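卷帘式遮阳棚

卷帘式遮阳棚是安装在建筑物外墙上的一种可以收放的遮阳设施，通常由卷管、布面、伸缩臂、前梁和传动装置组成。它多用在住宅的露台、阳台和庭院一侧，也用在商店和餐馆的门面上。跟固定的雨篷相比，它在不使用的时候可以卷回墙边，所以对冬天的室内采光影响比较小。在不同的地区，它也叫伸缩遮阳篷、曲臂篷或者活动雨棚，不过最后一种叫法不太准确，因为多数产品的设计目的是遮阳，防雨只是附带的能力。

名称

中文里“棚”和“篷”两个字常常混用。建材行业的目录里一般写“遮阳篷”，而房屋租赁和物业的文件里写“遮阳棚”的比较多。本条目采用后一种写法。“卷帘式”指布面绕在卷管上的收纳方法，请不要跟窗户用的卷帘混淆，后者没有伸缩臂，布面垂直下落。

历史

用布遮挡门窗阳光的做法很早就有了。古代地中海沿岸的城市里，人们用绳子和木杆把布挂在街道上方。能够卷起来的遮阳棚是在铁制零件变得便宜以后才普及的，早期的产品用手拉绳子来收放，布面多为棉帆布，容易发霉，每过几年就要更换。

二十世纪中期以后，铝合金型材代替了大部分铁件，腈纶布代替了棉布。铝臂内部装上弹簧和钢索，使布面在伸出以后仍然可以保持张力，前面不再需要立柱。这个改变让遮阳棚进入了普通家庭，因为露台上不必再留出立柱的位置。后来管状电机被放进卷管里面，电动型号逐渐增多。

构造

卷管是布面缠绕的轴，一般用镀锌钢管或者铝管制成。管子越长，中间下垂的可能越大，宽的遮阳棚因此需要直径更大的卷管，有时候还要在中间加托架。

伸缩臂是受力最大的部分。它分成前后两段，中间的关节叫肘节。肘节里面有钢索、链条或者织带，把弹簧的拉力传到前梁。链条式的肘节比较耐用，但是在收放时声音稍微大一点。织带式的声音小，磨损以后可以单独更换。

前梁固定布面的前端，常带有一条集水槽。集水槽的两头有排水孔，孔被树叶堵住的时候，雨水会倒流到布面上，留下黄色的水痕。

托架把整个装置固定在墙上。托架的数量和位置由墙体的材料决定。钢筋混凝土墙可以用膨胀螺栓，空心砖墙要用化学锚栓，有外保温层的墙则必须使用加长的隔热垫块，否则螺栓拧紧时保温层会被压坏。

按照收纳的方式，遮阳棚可以分为下面几种：

敞开式：布面和卷管露在外面，适合装在屋檐或者上层阳台的下方。
半罩盒式：卷管上面有罩板，布面的下侧露出。
全罩盒式：收回以后前梁和罩盒合在一起，布面和臂都被包住，价格最高，维护的间隔也最长。

布面

腈纶布是目前最常见的材料。这种布在纺丝以前就把颜料加进原料里，所以褪色很慢。聚酯布比较便宜，拉伸性能好，可是在强烈的日照下颜色变化要早一些。涂有聚氯乙烯的布可以完全防水，但重量大，不透气，卷起来以后容易互相粘连，多用于餐馆的门面。

布面由若干条窄幅拼接而成，拼接处有两层厚度，卷起来时这里会比旁边高，时间久了接缝的两侧会出现波纹。厂家一般不把波纹看作质量缺陷，购买者在签合同以前最好读一读有关的说明。颜色的选择也影响使用的感觉：深色布挡光较多，眼睛比较舒服，但布下的空气会热一点；浅色布下面明亮，晴天的中午可能觉得刺眼。

驱动和控制

手动型号用一根摇把转动墙上的齿轮箱。从完全收回到完全伸出需要摇多少圈，取决于齿轮比和伸出的长度。电动型号的电机藏在卷管里，用墙上的开关或者遥控器操作。有些系统加装风速传感器，风大的时候自动收回；还有的装在前梁上，感应的是振动而不是风速，安装比较简单，但在交通繁忙的街道旁边有时会误动作。

停电时，普通的电动遮阳棚不能收回。如果当地停电比较频繁，可以选择带手摇应急口的电机。

各厂家的控制协议往往不能互相通用。以 Vosano 的产品为例，它的接收器只接受本厂的遥控器，而 Vorari 的接收器留有一个干接点端口，可以接到第三方的开关上。更换电机以前，应该先核对接收器的型号。

安装

安装高度一般要求布面伸出以后，前梁下方还能让人正常通过。倾斜角度越大，排水越好，但是前端也越低。多数说明书给出一个最小角度，低于这个角度时下雨必须收回，否则水会积在布面中间，形成水袋，严重时会把伸缩臂压弯。

工程师 Asuka Takagi 在一份关于露台遮阳的调查里，记录了 386 户家庭的安装情况。她发现其中有 17 户的托架直接装在外墙饰面砖上，螺栓没有进入承重的墙体。调查报告建议，在钻孔以前先确认饰面层的厚度，并且把这个数字写在验收单上。

两个人可以搬动小型的遮阳棚，宽度大的则需要三个人或者升降设备。伸缩臂在出厂时用绑带捆住，里面的弹簧处于压紧的状态，固定好以前不可以剪断绑带。

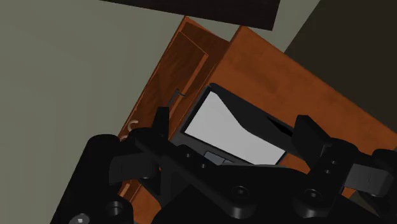

在集合住宅里，外墙常常属于全体业主共有，安装以前需要得到管理方的书面同意。有的小区对布面的颜色也有规定，通常要求同一栋楼使用同一个色号。租房的人还应该事先问清楚，退租的时候墙上的孔由谁来修补。

维护

布面每年应清洗一到两次，用软毛刷、清水和中性的肥皂。不建议使用高压水枪，它会破坏布上的防水涂层。湿的布面如果不得不收回，天晴以后要尽快伸出来晾干。鸟粪和树脂应当早一点清除，留的时间长了会渗进纤维。

肘节和托架的轴可以喷少量的硅基润滑剂，不要用含油脂的产品，灰尘会粘在上面。每年春天第一次使用以前，检查螺栓有没有松动，布面的缝线有没有断开。缝线通常比布先坏，因为它露在表面，直接受紫外线照射。重新缝一遍的费用比换布低得多。

在下雪的地区，从十二月到来年的三月最好不要伸出遮阳棚。罩盒上的积雪可以用扫帚轻轻扫掉，结冰的时候不要启动电机。

规格和价格

住宅用的遮阳棚，常见的伸出长度有几档，其中最长的一档多为 3000 毫米或者更长。Joubert 的产品目录里把布面的花色编为四位数，例如 1251 号是浅灰色的素色布。Brindlow 则按照布的克重来编号，两家的号码不能对照。

价格由宽度、伸出长度、罩盒的形式和驱动方式共同决定。更换布面时，多数情况下可以保留原来的卷管和伸缩臂，但布的厚度如果跟以前不同，收回以后罩盒可能关不紧，电机的限位也需要重新设定。

相关条目

遮阳板
百叶窗
露台
外墙外保温
管状电机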